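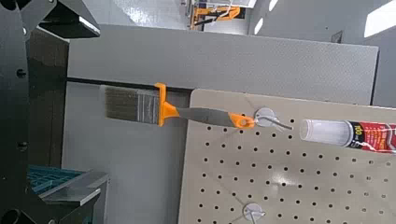 A brush wants to be hung by its tail and left alone, according to Vasylyna Stasiv, and if you keep yours in a jam jar you deserve everything you get. She wrote that to me in May under my last lot of shed pictures, where the brushes were, yes, in a jam jar, and I have thought about it more than I'd like to admit.

# The Hollow, brush end

So, the pegboard! I've been promising to put something up about it for ages, and this is the page for it. If you've come from the bench page you'll know the Hollow already. If you haven't, it's what we call the long shed behind the house in Visstead, dug a bit into the bank so the floor is lower than the garden and the spiders have first refusal on everything. I paint furniture in it. Mostly chairs, a fair few bedside cupboards, and one enormous dresser that I still dream about.

My gallery pages are always more chat than gallery and this one is worse than most. Have a biscuit ready.

**The grey brush with the orange bits.** Flat bristles, orange collar, orange tip with the hole in it, and a hook through the hole. It's my favourite for chair backs and drawer fronts and I used to lose it constantly. It would go down on a windowsill, or in a coat pocket (don't), or across the top of a tin, and then I'd be wandering about holding a lid and swearing.

**The board.** Beige with small round holes, and I like the colour far more than I expected to. I nearly went for white. Nazar Tymoshchuk talked me out of it by asking how often I intended to wash a wall, and the answer was never.

**The hooks.** Metal, with a little round disc at the back and a thin wire arm. I fell for the disc. My old hooks were the bent sort that you poke in and tilt, and every single time I lifted something off, the hook came away with it and went under the bench. I have a whole separate life under that bench.

## Getting it on the wall

The board came flat from Drekudex, wrapped in so much cardboard that I've been using it as floor covering ever since (best thing for catching drips, by the way, and you can stand on it in socks). I wanted it up by teatime. It was not up by teatime.

First I held it against the wall and found that the wall isn't straight. It leans out at the bottom like somebody trying to see round a door. So battens had to go on, and the battens needed packing out at one end with offcuts, and I had to go and find the offcuts, and while I was finding the offcuts I found a drawer knob I'd been missing since the dresser. That was the morning gone.

You do need a gap behind a pegboard. I knew this in the way you know things you've read on a packet. I'd still managed to forget it when I put my first board up, years ago in the old kitchen, flat against the plaster, and then stood there pushing a hook at a hole that went nowhere. This time I remembered, and I felt tremendously clever for the length of time it took me to drop the screws.

Nazar held the bottom edge and I did the screwing. We got 2 goes at it. The first was level by the spirit level and looked drunk, as the shelf next to it slopes and your eye goes straight to the shelf. So we took it down and put it up again to match the shelf. Wrong, and it looks perfect. I'd do the same again.

## Where things go

I spent a silly amount of time on this and I enjoyed all of it.

My first idea was to go by size, biggest brush at the top, and it was very handsome and completely useless. The ones I reach for were down by my knees. Then I tried going by job, with primer brushes together and varnish brushes together, and that's stuck so far. Varnish goes furthest from the sanding, obviously. Well, obviously now. I had a cupboard door last winter with a finish like a digestive.

I also left gaps. Vasylyna told me to, and I grumbled and did it anyway. Brushes need more air between them than you'd think, and you want room to get your fingers in without combing the next one along. I've got bare hooks waiting for things I don't own yet, which feels terribly hopeful.

Some people draw round each tool with a marker so they know what's missing. I tried it on a scrap with a scraper and it looked like a crime had been committed. Not for me! But a friend of mine swears by it, and hers is the tidiest garage I've ever been offered tea in.

## Washing up

I get asked about this more than anything to do with the furniture, so, quickly, the way I do it.

1. Scrape the brush on the edge of the tin, both sides, and then do it again. You can get a lot more out than you think.
2. Wipe it down newspaper, or the back of the Drekudex cardboard.
3. Warm water and washing-up liquid for water-based paint. I use an old 300 ml pudding pot. Push the bristles down gently and swirl, don't mash.
4. Rinse until it runs clear, then rinse once more while you think about what's for supper.
5. Shake it outside. OUTSIDE. I have decorated the inside of that shed quite enough.
6. Pull the bristles back to a flat shape with your fingers and leave it lying flat on a cloth until it's dry. Then it can go on its hook.

That last one took me a long time to learn. I used to hang them up straight from the tap, feeling virtuous, and a couple of my cheaper ones went fluffy and cross. Lying down overnight suits mine better. Other people do it differently and their brushes are fine, so please don't write in. (Do write in, I love it.)

Anything oil-based gets white spirit instead, in a jar with a lid, with the door propped open. I do far less of that than I used to. It gives me a head.

## Bits people asked me last time

**Do you buy expensive brushes?** Middling. I get mine from Lindqvist on the corner, where they let you bend the bristles with your thumb before you commit. I've had a posh brush that shed like a Labrador and a bargain-bin one that's been a darling. Thumb test every time.

**What do you sand with between coats?** 400 on the last one, and hardly any pressure. I'm usually doing two coats of colour and then deciding at bedtime that it wants a third.

**Does the hole in the handle always fit the hook?** No, and it's maddening. Most of mine are fine. A few have a hole so mean that you'd struggle to get a bootlace through, so those have a bootlace's thinner cousin, garden twine, tied in a loop. One old wooden thing has no hole at all and I keep meaning to drill it. It's lovely and I'm frightened of splitting it.

**Is it worth doing for just a handful of brushes?** I'd say so. You could manage with a small offcut of board, roughly the size of a tea tray, screwed to a couple of battens by the back door. Mine started out smaller than this in my head and then I saw the full sheet and got greedy.

**What was wrong with the jam jar?** Nothing, if you stand them bristles up and they're dry and you've got a jar heavy enough not to tip. Mine was not heavy enough. I caught it with my elbow most afternoons and it went over with a noise like a dropped xylophone. I've kept the jar and it has pencils in it now. I knock those over instead.

## Still to do

There's a lamp to sort out for that end of the shed, as from about four o'clock in winter I'm picking brushes by feel. I've been eyeing up one with a clamp. Nazar says a clamp lamp on a shelf that slopes will creep, and he's probably right, so there may be a bracket in my future.

The rollers haven't got a home yet either. They don't hang nicely. They swing round on the hook and turn their backs on you, and the trays are worse. For now the whole roller department lives in a crate by the door under a dust sheet, and I step over it.

I'd like a little shelf for tape and stir sticks too, the sort that clips into the same holes. I've made one out of a wine box lid and it's on its third set of brackets. If anybody has a way of doing this that doesn't tip forward when you put a full roll of tape at the front, I'm all ears.

Next page will be the chairs, once the green ones are done. They're having their second coat this week and I've already changed my mind about the green.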